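Speaker notes: What the Cultholm agreement leaves open, and what we can do about it

Hi everyone. Thanks for coming inside on a day like this one (wave at the people at the back, there are seats down front).

Start with the date. Last January the two sides signed the Cultholm agreement. 33 articles, and most of us in this room had waited years to see even one of them on paper. I read it on the bus and missed my stop! So I want to say at the top that I like this document. What I'm going to pick at tonight is Article 5, the one about detainees, and I'm picking at it because it's worth getting right.

Read Article 5 out loud, slowly. "The parties shall facilitate access to all persons held in connection with the events." Pause. Ask the room: access for whom? Let them answer. Somebody will say families, somebody will say lawyers, somebody will say doctors. All of them are good answers and the text picks none of them.
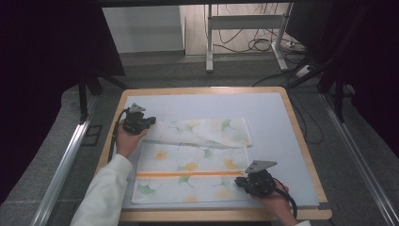

Now the numbers. Our group at Politis has a list of 176 people. These are names given to us by relatives, checked against a second source before they go on. It is our list and I don't claim it's complete. If someone asks about the official figure, say it plainly: no official figure has been published. Don't guess, even when pushed.

Three places of detention that we know of in the Lusport district. One of them has let visitors in. The other two have a phone number that rings and rings (I did try it again this morning, over breakfast). Mention that the one that opened its doors did so after letters, ordinary polite letters from ordinary people, sent week after week to the same desk. I love this part. Slow down here, I always rush it.

Say what a visit is like. You bring an ID, you wait, you get a short time across a table. Families bring clean shirts and reading glasses. One mother told us the first thing her son asked about was the dog. Don't give the family's name or the town, we promised.

Then the cease-fire. People like to treat the fighting and the prisoners as separate files, and I understand why, it makes the talks easier to run. But look at the order of the articles. The monitors in Article 3 can travel anywhere along the line, and the road to the northern detention center runs right along it. The same cars could carry a doctor! It would need a one-page side letter. We've drafted one, and copies are on the chairs. Please take it home and scribble on it.

Drink some water.

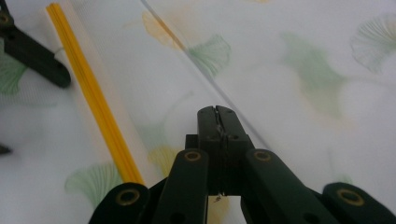
What we're asking for. Keep it brisk, they have the handout:

- A published list of everyone held, with the place and the date of arrest.
- A named office that answers families in writing, and a deadline for the answer.
- Outside visitors at all of the Lusport sites, with no notice given beforehand.
- No charges against anyone for writing or speaking about the prisoners, on either side of the line.

Spend longest on the last one. Two local papers have dropped the subject since spring. I don't blame the editors. But when the papers go quiet the letters get harder to write, because people wonder if they're the only ones still asking. They aren't, and you can tell them that from me.

Expect the question "why not an international commission?" Answer: yes, gladly, we've supported one from the start. It takes a long time to set up and the side letter could be signed on a weekday afternoon. We can push for both.

Expect also "which side are you on?" The list has people held by both sides. Say that and move on, without getting drawn into a count of who holds more.

If there's time, tell the Trudus story. The town council there read the names out at the opening of every meeting, all winter, with the radiators banging. By the end people in the public seats were saying them along with the clerk. Skip it if we're past the hour.

Close with the sign-up sheet for letter writing. Paper and stamps are by the door, we pay for the stamps. First timers very welcome, I'll sit with anyone who's stuck on how to begin. Then open it up for questions, and repeat each one into the microphone so the people online can hear.

Last updated: Sun 21 June

This site uses cookies to remember your settings. By continuing to browse you accept their use.

Contact | © Politis | Back to top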